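Workplace Automation Help > Kitchens and Catering

Dish return automation at a staff canteen: what happens to the people on the wash line?

Posted by potwash_lead

I run the back of house at a staff canteen on the Bevine site. We serve lunch and a short supper, and at present there are nine people on the wash line across both shifts. Management has signed off on a trial in June of an automated dish return cell. The supplier is Brender. The arm is meant to take plates from the drop-off counter, clear the leftovers, put the plates in the sink for a rinse and then load the rack.

Before anything is installed, the control software is being run in a simulated kitchen, and I have been asked to comment on the results. I know dishes. I do not know robots. The figure I was given is 3,166 simulated runs so far, with a target of 1,000 consecutive runs without a dropped item before the hardware is delivered.
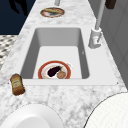 My concern is the sorting step. On our line one person scrapes, one rinses and one racks, and the scraper makes a lot of small decisions that were never written down. A plate may already be in the sink with a whole eggplant still on it, a second plate may be waiting on the far counter with food on it, and a bottle may be lying on its side next to the basin. My scraper would stand the bottle up, pull the eggplant off and decide whether it goes to waste or back to prep, all before touching the tap. The supplier's task list has one line for this: "clear plate." I would like to know how other sites have written that step down, and what the scraper's job became afterward. I also need to tell the crew something before the trial starts, and so far I have nothing in writing.

Posted by rackandroll

We had a similar cell put in two years ago. It's fine. It is slower than a good person and faster than a tired one. Ours stops for forks. Get the supplier to leave you the spare gripper pads because they take forever to ship.

Posted by line_engineer_idgate

I did the commissioning for a comparable installation at the Idgate depot canteen, so the following is from one site only. Adjust as needed.

First, do not accept "clear plate" as a task. Ask for it to be split into at least four: identify what is on the plate, remove it, decide where it goes, confirm the plate is empty. The third is the one that costs time. Our cell could pick up most solid food in testing, but it had no rule for whole produce, so everything went to waste. The kitchen manager noticed this in the food cost report and had a rule added: anything whole goes to a hold tray and a person checks it. That check is now part of someone's job and appears on the rota.

Second, ask what starting conditions the simulated runs cover. A total number of runs tells you little if the items are always placed the same way. You want plates in different positions, food hanging over the rim, more than one item on a plate, and plates that are already clean and should be left alone.
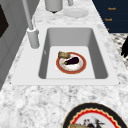

Will the wash crew need new qualifications to work beside the cell?

In our case they needed a 45-minute safety briefing and a supervised shift, with no outside certificate. Your own safety officer has to confirm what applies at your site.

Third, staffing. We kept the same headcount for the whole trial, and I recommend you get that in writing. The work moved – less scraping, more checking, and a lot of resets in the first weeks. A reset means opening the guard, removing whatever the arm has stopped on and restarting from the panel. It is not difficult, but it interrupts whatever else the person is doing, and at the lunch peak it interrupts them often. Put one named person per shift on resets. We left it to whoever was nearest, and the same two people did nearly all of them without it showing anywhere.

Fourth, pay. If the scraper becomes the cell attendant, the job description has changed and the grade should be reviewed. Our review came four months late and caused more bad feeling than the machine did. Our sister site in Bragança did the review before delivery and had fewer complaints.

Finally, have your scraper sit with the supplier for one full shift and talk through each plate. Record it. We skipped this and paid for it in change requests. Ask for the following in the contract:

Stoppages logged by cause and by hour
Manual line kept usable during the trial
Rule changes made within an agreed number of working days
Crew comments collected weekly and answered in writing

Posted by potwash_lead

Thank you. The headcount point has gone to management and I have asked Brender to split the task as described. The scraper is willing to do the recorded shift if it is paid as training time. I will post the stoppage log when there is one.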